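11/05/2020 — notebook, Pavholm bench, fruit sorting trials

Second go at the GenRobot.AI hand-held kit, the trial set Zoken is offering us on a short loan. I promised Celeste I'd write this up before I forgot the annoying bits, so annoying bits first.

Setup took longer than the sheet says. The sheet goes straight from unboxing to recording and skips the part where you log each gripper in, wait, and log it in again when the left one drops off the list. I got it going on the third try and I still don't know what I did differently! If anybody else picks this up, write down the order you switch things on. I started with the right hand, then the left, then the laptop.

Once it was up, though, I had a nice time with it. The linkage is light, the jaws close evenly and the squeeze feels predictable after a few minutes (my thumb complained, but my thumb complains about everything). We logged 502 pick attempts before lunch, which brings the running total for the loan to 2,787. I'd have liked more, but I lost a chunk of the morning to a full memory card.

Quote from Zoken is for 6 pairs with 7 months of support. Spare pads are listed separately and I don't love that — pads are the part we'd go through. I've asked for a price with pads included, nothing back yet. The Ķēniņš set we looked at before is cheaper, but you have to do your own calibration and I am not volunteering.

Today's task was table to basin and back again, mixed fruit, both hands. Mandarins are easy. The plums want a slower close, and the big green ones need you to come in across the narrow way or they roll off the pad. The steel basin is a good mean test because it's shiny everywhere and the tracking has to cope with all those reflections. I want to rerun the same task in a dull plastic bowl and compare.

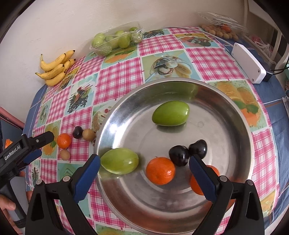 Adelino Salgado wrote back on the shared page that he'd hold off on the order until we've tried the pads on something soft and overripe, and that he wants the drift numbers from the left unit on their own, with the restarts marked. Fair enough. I'll split the logs by hand tonight and send him both files.

Still to do: clear the card, ask Zoken how the pads come off for cleaning, find a dull bowl.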